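Subject: Re: Carb float level after Trukum rebuild kit

On 13/01/2018, Lurdes Mota wrote:

> Fitted the Trukum kit and set the float to the old gauge mark. Truck idles fine but floods on long left turns. Has anyone measured theirs with the Drelo needle seat?

Lurdes,

The Drelo seat sits 2 mm higher than the original, so the old gauge mark no longer applies. I ran into the same thing in May on my pickup. Procedure that worked:

1. Invert the lid and let the float rest under its own weight.
2. Measure from the gasket face to the float, gasket removed.
3. Bend the tang only – leave the arms alone.
4. Set 32 mm, then check drop.

Fuel pressure matters too. Mine read 5 psi at idle, and the Stöckli regulator brought it down. I have put 200 miles on it with no flooding.

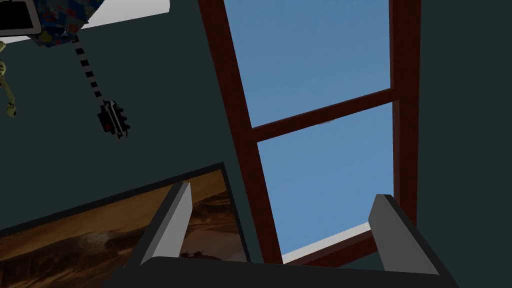 The float bowl vent is the other thing to check before you order parts. If the tube is pinched, the bowl will not breathe and the level drifts. Run the engine with a window open while you test; one tall like that, in a dark red frame, would clear the fumes faster than the small one over my bench.

Liker lists the vent tube separately from the kit. I can send the part number if you want it.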